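4.2 What the rankings got wrong, and why I kept them anyway

I should own up to a bias before going any further. I've followed college football since I was small, and I came into this study thinking that preseason player rankings were mostly a way to fill the quiet months. So when I sat down with the 2,834 ranked entries in the Clasero archive, I half expected a mess. What I found was a lot more orderly than that, and it took me most of April to work out what I was looking at.

The first thing to say is that ranked linemen are rare. Writers love a quarterback, they love a running back even more, and the poor left guard turns up at number 26 if he turns up at all. I had guessed the gap would close once a writer said the list was meant to measure value to the team and not plain talent. It didn't close much. Writers who promised to rank by importance still put ball carriers in their top 10, and the blockers stayed near the bottom.
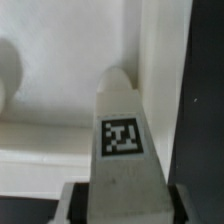 My own way of scoring the lists is dull but easy to repeat. Each player gets a preseason rank from the writer and a season rank from the Renaud snap tables, and I take the difference between the two. Getting the snap tables to line up with the lists was a pain, as players change numbers, switch position and sometimes share a surname. In the end I gave every player one code and stuck with it all the way through, much like the square black-and-white marker on the gripper finger in Figure 1, which is there to be read the same way each time. After that the matching went quickly and I could get on with the football.

Injuries were the hard part. A starter who goes down in the second week looks like a terrible pick, yet the team may fall apart without him, and that surely means he was important! I tried two fixes. One was to drop any player who missed more than half the season. The other was to keep him and look at how the team's yards per play changed while he was out.

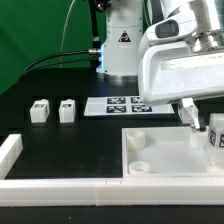 The second fix is the one I prefer, though it has its own troubles. A team that loses its tailback often loses a tackle in the same month, and then you're guessing at who mattered more. I ran the Etudness correction for overlapping absences, and it moved most players by a place or so — nothing dramatic. A handful of tight ends jumped a long way up, and I went back through those by hand. In nearly every case the team had run fewer two-tight-end sets while the man was out, and the whole running game had shrunk with him.

I also wanted to know whether beat writers do better than national ones. They do, by a small margin, and nearly all of it comes from defence. A writer who sees practice every day seems to notice the safety who lines everyone else up. A national writer sees last year's interceptions. On offence I couldn't separate the two groups at the 95 per cent level, and I tried more ways than I'd like to admit (the Hiltero weights, no weights, dropping the kickers, putting the kickers back).

Kickers, by the way, deserve a paper of their own. They're hardly ever ranked, and when they are it's usually after a season in which the last one cost somebody a rivalry game.

Figure 1. Gripper finger with square marker (first picture), and two views of the white arm at the black tabletop.

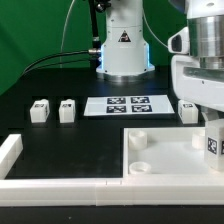
4.3 Lists that changed during the season

Some writers went back and revised their rankings at the midpoint, and I treated these as separate lists. They need a bit of care. By then the writer has seen half the games, so a better score tells us little about foresight. I've used them only to check which positions rose and fell, and the pattern is the one you'd expect from the preseason lists: linemen go up, receivers come down, and the backup quarterback appears from nowhere.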